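Perguntas frequentes: quanto custa montar a sua primeira célula com garra?

Recebo estas perguntas quase todas as semanas, por isso juntei tudo numa página só. Respondo como responderia ao telefone, com parênteses e tudo :)

Preciso de comprar o robô logo no início?
Não! Eu comecei pela simulação e voltava a fazer igual. Passei 5 meses a testar tudo no computador antes de assinar a primeira encomenda, e foi aí que percebi que a garra que eu queria (linda, caríssima) era grande demais para o meu corredor.

Quanto devo pôr de lado?
No meu caso, o orçamento da garra com a flange e os cabos ficou em 3.855 euros, mais 642 de transporte e montagem. O braço é outra conversa e varia imenso, peçam sempre duas propostas. Eu pedi à Czerwiński e à Flullow e as diferenças estavam quase todas nas letras pequenas: formação, peças de desgaste, deslocações.

E a licença do simulador, vale a pena?
Para mim valeu. Uso o Naltanix, pago ao mês e suspendo quando não preciso. Antes de pedir preços, monto a sala virtual com paredes, pilares e chão e levo a garra até aos sítios apertados.

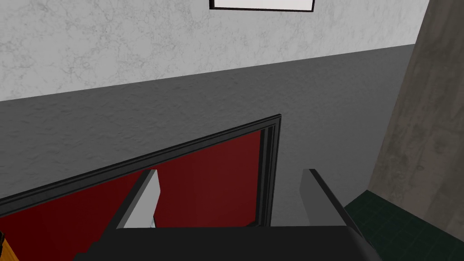

Simulação: garra de dois dedos, ainda sem peça, diante do painel vermelho. À direita, o pilar.

Que medidas tenho de tirar antes de simular?
Paredes, pilares, portas, altura do teto e tudo o que estiver pendurado. Meçam também os caixilhos, que eu esqueci-me dos meus e tive de refazer meio modelo... O meu ficheiro tem cerca de 43 cotas e ainda lhe acrescento uma de vez em quando.

Dois dedos ou ventosa?
Depende da peça. Para caixas lisas, experimentem a ventosa. Eu fico com os dois dedos paralelos, que são mais fáceis de orçamentar e têm peças de substituição em todo o lado.

Quando convém encomendar?
Eu encomendo em janeiro, antes de a oficina de Drerstead encher. Quem trata dos prazos lá é a Genowefa Witkowska, respondam-lhe depressa aos emails e guardem o número da proposta, que ela vai pedi-lo outra vez na entrega.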